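Speaker notes: Pattern on Pattern
by Leidy Salazar, April
Filed under: Talks & Workshops, Home

Hi everybody! Thanks to Eimear Phelan for getting me up to Madbridge (and for the coffee). I've got 8 minutes before lunch, so I'll talk fast. Ask who grew up with wallpaper. Wait for hands!
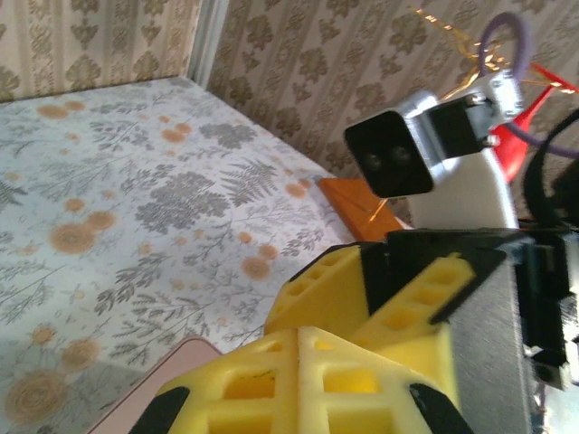 Busy rooms scare people, and I used to be one of them. My rule now is to let two patterns share a background and then fight a little – look at the cream damask on the wall, all stripes and medallions, next to that pale cloth with the gray ferns. The orange-tan flowers wake the whole thing up, and I love how the little orange block picks them up.

Pass around the Toletti swatches. If there's time, tell the Noonan curtain story (short version!!). Then questions.

Last updated: April, 7:21 am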